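Monthly check of the kitchen and dry store, Prerum canteen
Checked by: Valtteri Turunen
Date: May 21, 2023
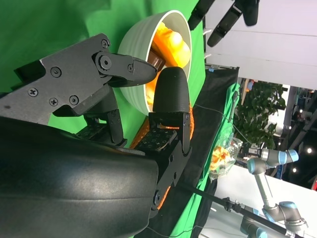 I made the round before lunch service and wrote the comments the same afternoon. Points from the January check are repeated where they are still open. OK means no action, FIX means somebody must do something, WATCH means I will look again next month.

## 1. Cold storage

- [x] **Door seals, walk-in cooler** - OK. The new seal on the left side closes well.
- [x] **Temperature log filled in** - OK, but two evenings have no signature. Please sign also when the reading is normal.
- [ ] **Raw meat below ready food** - FIX. One tray of marinated chicken was on the shelf above the salads. It was moved during the check. The shelf labels have become hard to read and I would like to print new ones.
- [ ] **Freezer, ice on the back wall** - WATCH. Same amount as in January.

## 2. Dry store

- [x] **Nothing stored on the floor** - OK.
- [ ] **Opened bags closed and dated** - FIX. The 5 kg rice bag was folded but had no date. Same comment for the lentils.
- [x] **Pest traps** - OK, all clean. Salminen changed them on their last visit and left the service paper in the folder.
- [ ] **Top shelf load** - WATCH. The plate on the shelf says 460 kg for the whole unit. We are far below this, but the heavy cans should go to the lowest level anyway.

## 3. Preparation area

- [x] **Cutting boards by color** - OK. The green board has deep cuts and should be replaced this summer.
- [x] **Hand wash sink free** - OK. Soap and paper were full.
- [ ] **Allergen list on the wall** - FIX. The list is from the old menu. Mustard is missing for the potato salad, and the new soup is not there at all.
- [x] **Probe thermometer** - OK. Tested in ice water.

## 4. Hot line and fire safety

- [x] **Fire blanket in its place** - OK.
- [ ] **Extinguisher near the fryer** - FIX. The inspection tag is hidden behind the apron hooks. Please move the hooks, not the extinguisher.
- [ ] **Hood filters** - FIX. Greasy on the side of the fryer. The cleaning plan says every two weeks, and I think for this side it should be every week.
- [x] **Gas valve marked** - OK.

## 5. Floors and exits

- [ ] **Back door opens fully** - FIX. Empty Netia crates were behind it and the door stopped halfway. This is the third time I write the same thing. Crates go to the yard directly after delivery.
- [x] **Free width of corridor** - OK, 700 mm at the narrowest place, beside the linen cart.
- [ ] **Loose tile by the dishwasher** - WATCH. It moves a little under the foot. A request is already sent to the building office.

## Comments

The chicken tray and the back door come first and I ask the shift leader to talk about both in the morning meeting. The allergen list must be corrected before the potato salad is served again.

Open points can be signed off in the folder with initials and date.

V. Turunen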